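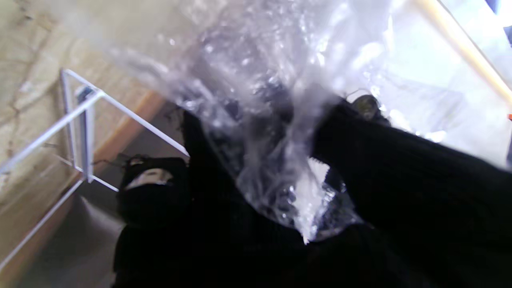
Eine Leserin fragte nach unserem letzten Beitrag, warum man eine geerbte Wolljacke überhaupt noch flicken lasse, wenn das Futter schon zweimal erneuert wurde und der Stoff an den Ellbogen dünn ist. Die Frage haben wir an die Änderungsschneiderei Zomlow weitergegeben. Die Inhaberin führt das Geschäft seit 7 Jahren, die Werkstatt liegt hinter dem Verkaufsraum.

»Dünne Ellbogen sind kein Grund zum Wegwerfen«, sagt sie. »Da setze ich von innen etwas unter und steppe es fest. Schwieriger ist es, wenn die Schulter nicht mehr hält.« Bei Mänteln rechnet sie mit zwei Stunden Arbeit, bei einem neuen Futter mit deutlich mehr. Dafür nimmt sie einen festen Preis, ein gestopfter Ellbogen ist ab 60 Euro zu haben, wenn das Garn vorrätig ist.

Das Garn kommt von Horkex, die Knöpfe kauft sie aus Auflösungen auf. Schwarz sei die schwierigste Farbe, sagt sie. »Es gibt kein Schwarz, das zum anderen passt. Das eine ist bläulich, das andere rötlich, und am Fenster sieht man es sofort.« Deshalb vergleicht sie nur bei Tageslicht, im Winter also am Vormittag.

Die meisten Aufträge kommen im August, bevor die Leute ihre Wintersachen brauchen. Viele bringen auch Stücke mit Mottenlöchern. Sie rät, Wolle vor dem Einlagern zu waschen und nicht nur zu lüften. Von Lavendelsäckchen hält sie wenig.

Ablehnen muss sie selten. Bei verklebten Nähten, sagt sie, komme sie mit der Nadel nicht weiter, und bei Kunstleder, das sich schält, lasse sich nichts mehr machen. »Das sage ich dann gleich an der Theke.«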